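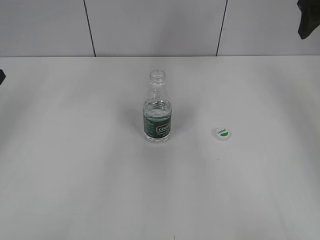 3. Bottled water and tap water on the Fletton site

This part of the report looks at what people drink during the day and why. We handed out 100 paper forms in the two canteens at Fletton and got 81 per cent of them back before the end of term. The form asked where people got their water, what they paid for it and what they thought of the taste.

Most who bought bottles said they did so out of habit. Small bottles were the most popular because they fit in a coat pocket, but they also cost the most per litre. Several people wrote that they did not know where the refill taps were. There are 2 on the site, one by the library stairs and one in the sports block, and neither has a sign.

We then ran a blind taste test with 19 students. Each had a cup of tap water and a cup of bottled water, both kept in the same fridge overnight. Eight picked the bottled water, seven picked the tap water and four could not tell - a result too close to say much.

4. Problems with the method

The forms went out in hot weather, which may have pushed up the amount people drank. We also left out staff. The order of the cups was not changed between tasters, and it should have been.

5. Next steps

Put signs up at both taps and repeat the survey in winter, using the same form with question 6 reworded.

Report handed in 08/07/2022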